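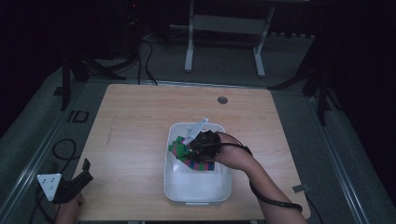 About Stemlow

Stemlow is an independent nursery and after-school club for children between the ages of 2 and 11. It was founded by Vinh Lương, who remains its head, and has 56 places across both parts of the school.

Each child has a key worker, who meets parents in September and again in spring. Lunch is cooked on site — menus are posted in the entrance hall.

Applications for next year are open. Families wishing to visit should write to the school office.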